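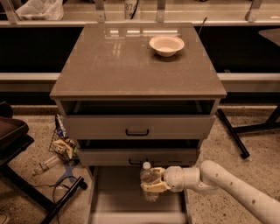

Bottle in the gripper, both drawers open.

I'd been at Cerkcombe for three weeks when Zoltán Kovács handed me the keys to the Sepp rig and told me to find out why the arm kept dithering.

Dithering was his word. Mine was ruder. You'd give it a perfectly simple job (put the bottle in the bottom drawer, say) and it would go over, get hold of the bottle, carry it to the cabinet and then hover there like my dad outside a changing room. Sometimes it hovered for so long that the safety timer gave up on it. We had a lovely big model, we had all the practice runs anyone could ask for, and we had an arm that couldn't make up its mind about furniture.

"It's the drawers," I said to Inês Caldeira on my second evening with it. "It's fine with shelves. It's fine with bowls. Open a drawer and it goes to pieces."

"One drawer or two?" said Inês, without looking up from her noodles.

I hadn't thought to check. I mean, I'd only been there three weeks.

So we checked. It took most of April and an awful lot of crisps, which I'm counting as research spending even if Zoltán won't. With one drawer open it put the bottle away nearly every time. With both of them open it got it right 7 times out of 32, and I'd swear a couple of those were accidents. I wrote the two numbers on the board and we stood there looking at them, and Inês said "well, that's horrible" in a very happy voice, the way you do when something horrible is at least clear.

The trouble is that every clip in the Vister set, the one the model had learnt from, had a tidy person in it. Whoever made those clips opened a drawer, put the thing in, shut the drawer. Lovely manners! There was never a second drawer hanging out. As far as our arm was concerned, a cabinet with two open drawers was about as likely as a cabinet with a face.

Zoltán's idea was to go and collect more clips. Thousands more, he said, waving his arms about, with every possible mess. He'd already started on the form to ask for the money.

Mine was lazier. I'm not proud of it, but I was the one who'd have to sit there making all those messes, and my back was already bad from crouching on that speckly floor. I thought, what if the arm just asked itself a question before it let go? Nothing clever. At each step it would take the next few seconds it was planning, make three slightly different versions, and see if they all finished up in the same place. If they did, carry on. If they didn't, back off a hand's width, have another look and go again.

"That's just dithering with extra steps," said Zoltán.

"It's dithering on purpose," I said.

He went off to fill in his form.

I called it Evudo, which was the name of a cat I had when I was small, who used to put one paw on the windowsill and think about it before every single jump. Inês wrote most of the proper code, if I'm fair. I did the bit that measured how far apart the three plans were, got it upside down, and spent a whole afternoon watching an arm that charged in whenever it was confused and backed away whenever it was certain. It threw the bottle at the skirting board. Inês laughed so hard she had to go and stand in the corridor.

We turned the sign round after tea and tried again.

It's an odd thing, watching a machine hesitate properly. The old way, it had hung about in one spot and trembled. Now it came up to the cabinet, stopped, drew back a little and came in again from slightly higher, and you could have believed it was bending down to see. I'd got both drawers open and a bowl on top just to be mean. I was holding my breath, which was silly, as the thing can't hear me.

It went in lower than I'd expected. It paused. It backed off again, and I said a word. Then it slid forward, tipped the bottle over the edge of the bottom drawer and let go, and the bottle went in with a clonk.

"One," said Inês.

"Don't jinx it."

We ran the lot that night, same drawers, same bottle, same starting spots as before so Zoltán couldn't quibble. Somewhere past the halfway mark I stopped writing ticks and just listened for the clonk. It missed 8. I made Inês add it up again and it was still 8, and most of those were in one clump, with the bottle starting far out to the left where the arm has to reach across itself. So that's the next thing. It's also slower, a good deal slower, and there's no point in me pretending a person wouldn't have put the bottle away and gone home in the time it takes to have its little think.

Zoltán came in the next morning while I was asleep on two chairs. He read the board. He read it again with his glasses on. I could hear him doing it.

"Which drawer did you tell it?" he said.

"Bottom."

"And if you say top?"

I looked at Inês, and Inês looked at the bottle.

"Go and put the kettle on," she told him, and got down on the floor to set it up.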